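Día de teleoperación, notas rápidas antes de que se me olvide

Escribo esto con el portátil en las rodillas, el cargador a medias y un café ya malo. Llevo toda la tarde enseñándole a la pinza a recoger cosas del suelo y tengo los hombros como piedras. Pero bueno. Apunto.

Para quien llegue nuevo: en casa tengo un brazo montado en una base baja, lo muevo yo con un mando y todo lo que hago se graba. Después entreno con eso. El software que uso para grabar es Zuvuron, la parte de control la llevo con un apaño mío encima de Lambrakis. Apaño feo. Funciona casi siempre.

La tarea de este mes parece de risa: acercarse a un objeto pequeño en el suelo, cerrar, levantar, soltarlo en una caja. Ya está. En mesa me salía bien desde octubre, con bloques y tapones y tal. En el suelo es otra historia. Cambia la altura, cambia el ángulo de la muñeca, cambia que yo tengo que estar sentado en el suelo también si quiero ver algo (rodillas, otra vez).

Objetivo de hoy: 40 demostraciones. Buenas, de las que se guardan. Las malas van a otra carpeta que nunca miro y que algún día me comerá el disco.

Cosas que he aprendido, sin orden:

La primera hora no vale. Siempre. Da igual que lleve meses con el mando, los primeros episodios del día salen a tirones, corrijo tarde, me paso de largo y vuelvo. Antes los guardaba por pena. Ahora los borro directamente y me quedo tan ancho. La política aprende los tirones con un entusiasmo tremendo, eso lo comprobé en verano: se pasaba de largo y volvía, igualita que yo.

Ir despacio no es lo mismo que ir bien. Me pasé una temporada haciendo demostraciones lentísimas pensando que así quedaban limpias, y luego el brazo se quedaba medio parado encima del objeto. Pensándoselo. Es que yo tambien me paraba ahí, a mirar si estaba centrado. Unos instantes de nada, pero en todos los episodios. Total, que ahora intento un movimiento continuo, velocidad normal, y si fallo el centrado pues corrijo sobre la marcha sin frenar en seco.

Mirar la pantalla y no el brazo. Esto me costó. Si miro el brazo directamente uso información que el modelo no tiene, o sea, yo veo el objeto desde arriba y de lado y él sólo tiene la cámara de la muñeca. Así que me he obligado a ponerme de espaldas. De espaldas al robot, con el monitor delante. Mi pareja entró a por unas tijeras y se fue sin decir nada.

De espaldas tardo bastante más y fallo más. Pero las políticas que salen son mejores, no sé si mucho, mejores. Tengo que hacer la comparación en serio un día de estos, con los mismos objetos y las mismas posiciones. Lo digo cada mes.

Las posiciones de partida. Yo creía que las variaba. Miré los episodios seguidos, uno tras otro, y no, empezaba casi siempre en el mismo sitio con el objeto un pelín a la derecha. Manía mía, soy diestro, será eso. Ahora he puesto un script que me canta una posición al azar antes de cada episodio y le hago caso aunque me parezca una tontería de posición. Hay 7 zonas. La zona de atrás a la izquierda la odio, el codo del brazo se queda casi en el límite y hay que entrar torcido.

Recuperaciones: meto algunas a propósito. Bajo mal, cierro en vacío, subo un poco, abro, vuelvo a bajar. De cada tanda hago 5 así. Antes no metía ninguna y en cuanto la pinza fallaba el primer intento se iba tan contenta a la caja con nada dentro y abría. Muy educada. Con las recuperaciones al menos a veces lo reintenta. A veces.

Lo que todavía me trae loco es la altura. La cámara va pegada a la muñeca y cuando bajas a ras de suelo la moqueta te llena la imagen entera, todo gris, todo motitas, y no hay manera de saber a ojo si quedan dos dedos o medio. En mesa tenía el borde, la sombra del bloque, algo. Aquí moqueta y más moqueta. Acabo bajando por memoria muscular, y eso de memoria muscular al modelo no le llega por ningún lado. 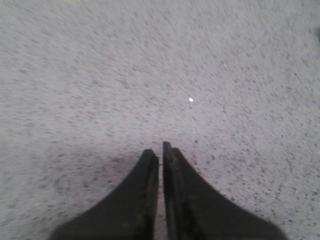 Así que he probado a fijarme en el grano. Cuanto más cerca, más gordas se ven las motas, y con un poco de práctica eso ya te da una idea. Poca, pero es una pista que está en los píxeles, así que en teoría el modelo también la puede pillar. En cuanto mueves rápido se emborrona todo y adiós pista. O sea que al final sí tengo que frenar un poco en el último tramo, justo lo que he dicho arriba que no había que hacer. Ya. Lo sé. Frenar pero sin pararse, digamos.

Otra cosa, las pelusas. Cualquier puntito claro en la moqueta se parece muchísimo a un objetivo cuando el objetivo es pequeño. La versión anterior de la política iba a por ellas con una fe que daba ternura. Estuve a punto de pasar la aspiradora antes de cada tanda y al final he decidido que no, que las pelusas se quedan, y que en las demostraciones las ignoro yo y que aprenda. Veremos. Puede ser una decisión malísima.

Y abrir antes de llegar. Tengo la costumbre de viajar con los dedos casi cerrados y abrir al final del todo. Con objetos de mesa da igual, en el suelo acabas empujando el objeto con la punta. En 7 episodios de hoy lo he empujado. Los he mandado a la carpeta de la vergüenza. Nota para mañana: abrir a media bajada, SIEMPRE, aunque parezca pronto.

Me preguntabais en el post anterior si no sería mejor llevar el brazo con la mano, cogiéndolo y ya. Lo probé. Se llama enseñanza cinestésica y para trayectorias gordas es comodísimo, pero mi mano sale en la cámara todo el rato y además este brazo tiene una fricción en la segunda articulación que te destroza la muñeca. El kit de Gernar que tuve prestado iba más suave. El mío es el mío.

También estoy mirando lo de un brazo maestro pequeñito, copia del grande, como el que enseñaron en las jornadas de Nurnetmont. Mueves el chico y el grande te imita. Tiene una pinta estupenda y un precio que me hace cerrar la pestaña. Igual me imprimo uno en diciembre, que tengo días libres.

Bueno, recuento: no he llegado a las 40. Me he quedado corto por cansancio mas que por otra cosa, los últimos episodios ya eran de pena y he parado. Esta noche dejo entrenando con lo que hay y mañana pruebo en las zonas fáciles primero, por la moral.

Ah, y tengo que cambiar la brida del cable de la cámara, que roza al girar la muñeca. Que no se me olvide. Se me va a olvidar.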